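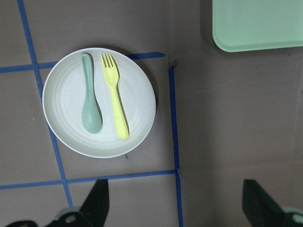 Round white plate, green spoon.

Print | E-mail

Mostmont Street Lunch -- Vendor and Visitor FAQ

Updated 2 Apr 2022

When is it?
Second weekend in May. Serving starts at 11, stops when the food's gone.

Do I need a ticket?
No. Walk in off Neves Street. Pay at each stall.

Cash or card?
Both at most stalls. Couple are cash only -- look for the sign at the counter. Nearest ATM is inside Sellstead Market.

Can I bring my own plate?
Yes please. Reusable plates and cutlery welcome at every stall. Needs to be clean when you hand it over, staff can't wash it for you. Rinse station by the Tadeo parking lot for afterwards.

What if I forget?
Borrow a set. $2 deposit, back when you return it. Any return table, doesnt have to be the one you got it from.

How many people come?
2,106 last time. We plan food for over 2,000. Come early if you want the dumplings.

Gluten free? Vegan?
Ask the stall. Menus go up a week before, allergens marked. Shared fryers at some stalls so please check even if you've eaten there before.

Dogs?
On a leash, not in the seating tent.

I want a stall. Too late?
Food stalls are full. Waiting list is open -- write to Joana Guerreiro with your menu and a copy of your permit. No permit, no spot on the list.

Power for stalls?
One outlet each. Bring your own outdoor extension cord. Generators have to be aproved first by Eduardo Arruda.

Rain?
We go ahead. High wind, we cancel, notice goes on this page by 8 a.m.

Print this page | E-mail this page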